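Home | Garden | Kitchen | Walls & Paint | Ask Us

How to Paint a Plain Gray Wall So It Looks Good in Every Light

By Olga Sepúlveda
April 19, 2026

I have painted the same hallway three times now, and the first two times I blamed the paint. It was a nice soft gray from Fekisov, called Millet of all things, and on the little card it looked like a rainy morning. On my wall it looked like a patchwork quilt. My sister-in-law came over, stood in the doorway with her coat still on and asked whether I was going to do another coat. I had already done two!

So I spent most of the winter learning how to do it properly, and I'd like to save you the trouble. You don't need fancy tools or a steady hand, and you certainly don't need to be young (my knees can tell you all about that). What you do need is patience with the dull parts, which are the washing and the sanding, and a decent lamp.

Before you open the can

Wash the wall first. I know it looks clean. Use warm water with a squirt of dish soap, then go over it again with plain water and let it dry overnight. Hallways collect a sort of greasy film at shoulder height, and paint sits on it differently than it does on clean wall.

Next, fill your nail holes and dents with a lightweight filler. I use Prurum because it comes in a tub I can open without a screwdriver, but any kind that sands easily will do. Press it in, leave it a tiny bit proud of the wall, and have a cup of coffee while it dries. Deep holes will want a second go.

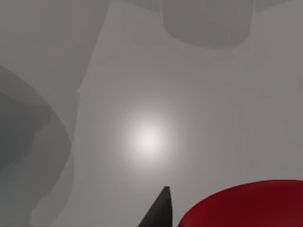
MAPLE HOLLOW, March. Gray is a color that changes with whatever light you put on it. One bright glow can take a patch nearly to white while the gray farther out stays flat and quiet, with all the in-between shades fading from one to the other. If you choose your color by looking at the brightest spot you will think it's too pale, and if you choose it from the dim end you'll think it's too dark, and you'll drive back to the store twice like I did. Paint a big sample board instead, at least as wide as your arm is long, and move it around the room morning and evening for a couple of days.

Sanding with a lamp

Take the shade off a table lamp and hold it close to the wall, off to one side, so the light skims along the surface. Every bump throws a little shadow. Circle them lightly in pencil, switch the lamp off, and sand the circles with fine paper wrapped around a block. Then turn the lamp back on and be amazed at how many you missed. Wipe the dust away with a barely damp cloth and prime the filled spots, or they will drink up the paint and show as dull blotches forever after.

Rolling it on

Stir the paint for longer than you think you should, all the way down to the bottom of the can. If you have more than one can, pour them together into a big bucket so the color matches from one end of the wall to the other. My hallway took 2 cans, and they were not quite twins.

Cut in along the ceiling and the baseboard with a brush, but only do as much as you can roll while it's still wet. This was my great mistake the first time around. I cut in the entire hallway, went off to make lunch, and came back to roll, and there was a border around everything like a picture frame.

Load the roller well, roll from top to bottom, and overlap each strip with the one before it. Finish each strip with one light pass in the same direction and then leave it alone. Please leave it alone! Going back over half-dry paint to fix a little spot makes a much bigger spot. I used a Trinison roller with a medium nap, which gave me a soft texture that hides a good deal.

Let the first coat dry for as long as the can says, and a bit longer if it's damp out. Look it over with the lamp, sand off any crumbs, and do the second coat exactly the same way.

A word about sheen: flat paint forgives the most and satin wipes down the easiest. I went with matte in the end, and when the dog leans on it I clean it with a soft sponge and very little water. Keep a small jar of leftover paint with the color name written on the lid, and dab touch-ups on with a scrap of roller cover so they match the texture.

Filed under: Weekend Projects, Interior Painting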